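May 24, 2026
By Gilmar Honorato

Notes for session 3: Maternal care in farm and shelter animals

In the last session we spoke about how a mother recognizes her young. Today we continue with what happens in the first hours after birth, and what a person working in a shelter should do in that time. Please read these notes before the practical day in Endham.

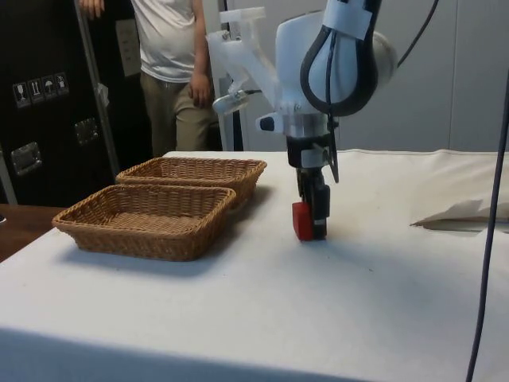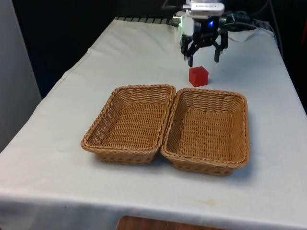

1. The first hours. A ewe or a goat learns the smell of her newborn very quickly, mostly while she licks it. If the young is taken away in this period, she may refuse it later. For this reason we do not move a newborn unless it is in danger. A cat is more flexible. She will often accept a kitten from another litter, especially when her own are still very small.

2. Feeding. The first milk is called colostrum. It protects the young against disease, and the body of a lamb or calf can take in this protection well only during the first day. Write the time of the first feeding on the card. At the Siqueira farm, where I worked before, we lost a lamb in July when two people each believed that the other one had fed it.

3. Adoption by another mother. In our records from Medum there are 48 ewes. Of these, 11 were offered an orphan lamb, and 3 refused it. The numbers are small, so do not draw a strong rule from them. What we can learn is the method: the shepherd rubbed the orphan with the birth fluids of the ewe's own lamb, and kept the pair in a small pen, where he could watch them.

4. Signs of trouble. A mother who turns away each time the young comes near, who pushes it with her head, or who does not get up to eat, needs attention. Some new mothers are only confused. Stay quiet and at a distance first, and call the vet if the young is not drinking.

Words to know: colostrum, litter, orphan, weaning, fostering.

For next time, write one page about weaning in a species of your choice. Use your own observations if you have them, and say how long you watched the animals.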